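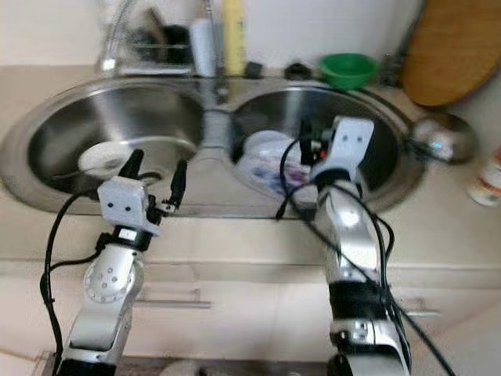
Both arms at the sink, left gripper open, bag in the right-hand basin.

23 January 2018

Sink day! We've been talking about moving the arms out of the workshop and up to the kitchen for ages, and at last they are parked in front of the double sink and doing something that looks like a household job. Noémie Sabatier on the controls for most of it, me (Anathi Oosthuizen) on notes, cables and fetching crockery. Gotdale people, please read this before you move the base, the height took us all morning.

Setup, for whoever does it next. Base goes square to the cabinet front, far enough back that the cupboard handles can't catch an elbow joint when the arm folds. We first had it 52 mm closer and the right arm kept stopping short on the way down because the forearm was already leaning on the counter edge. Moving back gave us the whole of both basins. Bigger reach than I expected, lovely surprise.

Lift height is marked on the column with green tape. Please leave the tape.

Controller is still the Vomura board with the January build on it. I raised the grip current limit for the right hand only (setting 300, it was 206) as the old value let a plate turn slowly in the fingers. The left hand is unchanged. If you swap the hands over, swap the settings too, they live with the port and the software has no idea which gripper is plugged in.

Objects we are using: the white plate, the small white dish, a plastic bag. The bag is Noémie's idea and I was against it, and I was wrong, it's a brilliant test. It is see-through in places, it has bluish printing in others, and it never has the same shape twice. The fingers close on it happily enough but you get no useful reading of how much you've got hold of. I want to try a slower close with a pause halfway.

Plates are the fun part. The approach that works best for us is to come at the rim from the side with one finger inside and one outside, close, and then tip the wrist before lifting. If you lift first the plate swings and knocks the divider. Plate on steel makes a horrible noise, by the way, and we both jump every time.
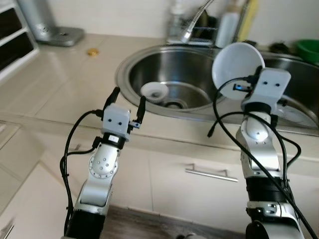

Right arm with the plate nearly upright between the basins. Left gripper open and waiting.

I'm so pleased with that hold. Plate on edge, wrist tilted, and the left hand has room to come across in front of it. The hand-over itself is still done by driving both sides by hand. Best run of the day was 8 clean pick-ups in a row with the right, then I got greedy with the speed and the ninth slid off the rim. No breakages.

Things that need sorting:

Cables. Far too much slack on the right arm. There is a long loop that swings across the front of the forearm and ends up lying over the edge of the sink when the arm goes low. It hasn't snagged yet but it will. I'd like to run it along the links with soft ties and leave one generous bend at the wrist, same on the left while we're at it.

Shine. The basins are polished steel and the lights bounce all over them, and the arms are silver too, so the view from the head is full of bright streaks. The little white dish at the bottom of the left basin is the worst, as you steer towards it you start doubting which edge is real. Try with the ceiling light off and the lamp from the Mthembu bench. Noémie thinks a rubber mat in the bottom would do it. Cheap, so let's do both.

Tap. Mind it! The spout sits right where you want to swing a plate from one side to the other. For now we keep low and pass in front. A proper keep-out zone for it is on my list, I've started one in the Pralludar config but it's only a box and much too fat, it blocks half the left basin.

Finger pads. The rubber on the right-hand pair is wearing at the tips. There's a spare set in the drawer under the printer. I've also got a print going with a shallow groove down the middle for plate rims -- might be too clever, we'll see.

Strictly no water until the wrists have covers. I know it's tempting with a tap right there.

Next session: bag with the slow close, lamp test, then plate from right basin to left without touching the divider. Noémie has the log files, I have the good screwdriver.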